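Medve spectrometer upgrade: progress report to the program office
Reporting period ending October
Prepared by Aminu Ekpo, detector group

1. Status against milestones

Milestones M1 and M2 are complete. M3 (cold commissioning of the second detector module) is under way and will close late. M4 (first physics run) has not started. Spending is within the approved envelope for equipment and under it for travel, as the spring collaboration meeting was held by video link.

The scope has not changed since the last report. The project will replace the ageing scintillator array at the Medve beamline with two germanium modules, read out by the Plerken digitiser, and use the new system to measure gamma-ray angular correlations in medium-mass nuclei.

2. Detector modules

Module A has been cold since the start of the period. Its resolution at the cobalt-60 lines is inside specification on all segments except one, segment 14, where the preamplifier picks up noise from the vacuum gauge controller. Moving the controller to a separate mains circuit removed most of this. The rest is dealt with by switching the gauge off during data taking, and a filtered supply is on order.

Module B was delivered with a slow leak at the cryostat neck flange. The supplier replaced the seal on site and the cryostat then held vacuum through a warm soak. The first cooldown was stopped on the Saturday of the second week when the cold finger temperature levelled off above its operating point. The getter material was found to be partly saturated and has been regenerated. A second cooldown is in progress and the temperature curve so far follows that of Module A.

3. Data acquisition

The Plerken digitiser is installed and running the production firmware. Time alignment between channels is stable to 2 nanoseconds over a full day. The earlier fault, in which a channel dropped out of the trigger after a run restart, was traced to a register that was not cleared on reset. The corrected firmware has been through 717 restarts without a repeat.
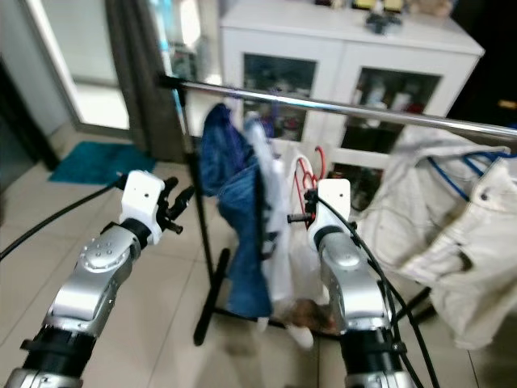 Event building is handled by Utarer, which now writes directly to the group's storage server. The previous version kept a local copy and moved it at the end of each run, and this caused losses when the local disk filled. Throughput is adequate for the planned beam intensity. It has not been tested with both modules connected and won't be until Module B is cold.

4. Calibration and analysis

Source calibration of Module A used cobalt-60, barium-133 and europium-152. A total of 2619 spectra were collected and fitted. The fitting code, Gava, failed to converge on 20 of them, all at low count rates near the edge of the crystal. These were refitted by hand and the starting values in Gava have been adjusted.

The efficiency curve agrees with the simulation above 300 keV. Below that the simulation runs high. We think the dead layer on the front face is thicker than the value supplied with the crystal, and a collimated scan with an americium source is planned to measure it. If this is confirmed the simulation geometry will be updated before any correlation data are analysed.

5. Staffing

The postdoctoral position is filled. One graduate student has moved to the project from the theory group and is learning the analysis chain. The half-time technician position remains vacant after one round of advertising. Cryogenic work has been shared among the remaining staff, which accounts for part of the slip in M3.

6. Risks

The main risk is a further vacuum fault in Module B. If the second cooldown fails, the module will go back to the supplier and M4 would proceed with Module A only, at reduced angular coverage. The second risk is the liquid nitrogen supply. Deliveries were missed twice in the period and the site dewar has no reserve for a long weekend with both modules cold. A quote for a larger dewar is attached at Appendix C.

7. Next period

Complete the cooldown of Module B and its source calibration. Run both modules together through Plerken and Utarer at full rate. Carry out the americium scan. Submit the beam time request for M4.

We ask the program office to approve a revised date for M3, as set out in Appendix A. No additional funds are requested for this change. The dewar purchase, if approved, would be met from the travel underspend.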